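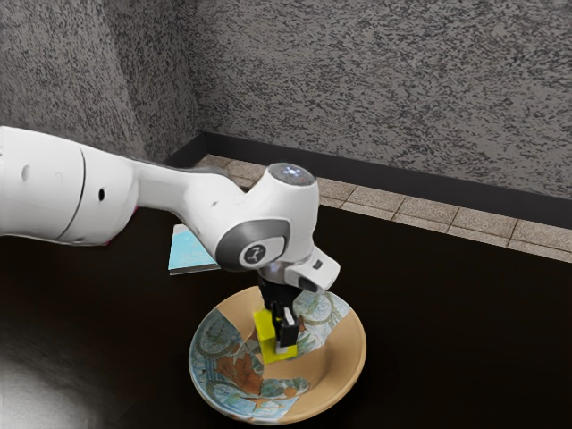
Computer rendering: a white robot arm bent down over a tabletop.

Lelusura is moving up the street, and the missing pieces drawer is going too

By Joni Ruotsalainen

I stopped in at Lelusura to buy a birthday present for my nephew and came out with a news story, plus a card game I didn't need. The toy and board game shop is leaving its corner spot at the end of March and moving into the old Herko shoe store up the hill, the one with the green awning and the step everybody trips on. If you've got a gift card in a kitchen drawer somewhere, relax, it'll still be good after the move. I asked that first because I have one myself.

Tyyne Lahtinen has owned the shop since before my kids were born, and she told me she'd been looking at the Herko space for years. The current place has always been tight. You know how it is if you've ever tried to get a stroller past the puzzle shelves on a Saturday-type crowd before the holidays. You back in, you back out, you apologize to a stranger's elbow. The new store is a lot wider and it has a real back room with a window, and Tyyne got a little dreamy talking about that window.

The lease was signed over the winter. She'd kept it quiet until the paperwork was done, apart from telling her staff and, she admits, most of the people in line at the post office.

Now, the drawer. For anybody who hasn't needed it yet, Lelusura has a big wooden cabinet behind the register full of spare game parts. Dice, pawns, sand timers, play money, little plastic trees from I don't know what. People drop off games that can't be saved and the shop sorts out whatever's still good. Then when your dog eats the blue pawn, you go in and ask for a blue pawn. It's free. It has always been free, and yes, I asked if that was changing, and no, it isn't.

What's changing is the size of it. The whole cabinet is going in that back room, along with a long table where you can sit down with your sad half of a game and go through the bins yourself. Minttu Kokkonen runs the drawer these days, and she has plans! She wants the cards sorted by size, so that you can find a blank that matches your deck and write in the one you lost. She wants a shelf for boxes too, since the box is usually what goes first in my house (somebody always stands on it). She's also starting a wanted board, an ordinary cork one, where you can pin up what you're missing and hope another family has it under the couch.

I asked her what people come in for most. Letter tiles, she said, and she didn't have to think. The vowels especially. Second is the small rubber band things that come with a marble game I'd never heard of, and she couldn't remember the name either, but she showed me the jar.

"The strangest request was a man who wanted only the instructions," Minttu told me. "He had every piece. They'd been playing it wrong for twenty years, and his wife had finally had enough."

We found out what they'd been doing wrong, and I'm sorry to report that my family plays it the same way. We're not going to stop.

A couple of practical things. The corner shop will close for two weeks while the shelves come down, and there won't be any pickups during that time, so if you've ordered something, go get it beforehand. Drop-offs for the drawer are paused already. Please don't leave bags on the step. Tyyne asked me to put that in and then asked me again when I was on my way out. Somebody left a bag out in the rain last month with a very nice old backgammon set in it, and she's still upset.

Jigsaw puzzles are a separate matter. The shop doesn't take single pieces and won't be starting, but it does swap whole puzzles, and that'll carry on in the new place. Bring in one that's complete and take one home. Seija Kauppinen, who must be the swap's best customer, has been through around 100 of them and keeps a pencil note inside each lid with her opinion. I borrowed one that said "Too much sky." She was right. I gave up on the upper left corner and my sister finished it over coffee while talking about something else entirely.

There's a discount on whatever Tyyne doesn't want to carry up the hill. When I was in, that meant the big floor puzzles, a stack of kites, and a shelf of model kits with slightly bashed corners. The wooden train in the window isn't for sale. It wasn't for sale when I was eight either, and I've asked at fairly regular intervals. It'll be in the new window, facing the bus stop, which should make the wait a lot better for everyone under four feet tall.

As for the corner space, the landlord has someone interested but wouldn't say who. I've heard a florist and I've heard a place that does soup. I'd be happy with either one, though I'm leaning soup.

The new store will open at 10 in the morning and stay open until 6, same as now, with one late evening for open play at the long table. Which evening hasn't been decided. Tyyne is taking suggestions at the register, and there's a coffee can with a slot in the lid for the purpose. The step at the old Herko entrance is getting a ramp before opening day, so that's one less thing to trip on.

My nephew liked his present, by the way. He's already lost one of the dice.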